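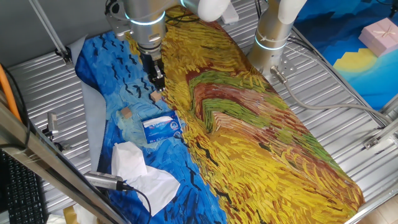 23/05/2025

I promised to write about my return to the wrestling club and then I was silent for a long time. Sorry for that. The truth is that after the operation on my knee I did not want to write about wrestling, or read about it, or even see it on television.

Now I have been back for three weeks, so I can tell it calmly.

The first training was with Sugeng Hidayat, who is two weight classes below me and usually cannot move me at all. He moved me. In the first minute he took my left leg and I was sitting on the floor like a child. He was very polite and asked if he should stop. I said no, and he did it again. My hands still know what to do, but they know it one second too late.

Our coach, Balthasar Hämmerli, does not believe in long speeches. He watched me for ten minutes and then told me to go and work on my stance beside the wall. I stood there and changed level, up and down, while the juniors were doing throws. I was a little offended. The next morning I could not walk down the stairs in a normal way, so perhaps he was right – my legs had lost more than I thought.

Since then I train three evenings a week. We do a long warm-up, then hand fighting, then short rounds from a standing position. I am not allowed to bridge or to start from the bottom until the physiotherapist agrees. She wants to see seven good single-leg squats on the bad side, slow, without the knee falling inwards. At present I have three which are good and a fourth which I would not show to anybody.

The weight is another question. I always wrestled at 74 kilos and now I am well over it. Afiq Tarigan says I should simply go up a class and eat my dinner in peace. Sinan Ateş says the opposite, but he has cut weight all his life and I think he enjoys to suffer. I have not decided. For the club tournament in Hadska, in June, I will not be ready in any class, so I have some time to think.

I will still travel there with the team. Rohani Simanjuntak has her first match as a senior and she asked me to sit in her corner, together with Balthasar. I have never done this before. I know how to shout from the stands, but in the corner you have thirty seconds in the break and you must say something useful. If you have experience with it, please write me a comment. I read all of them, also when I answer slowly.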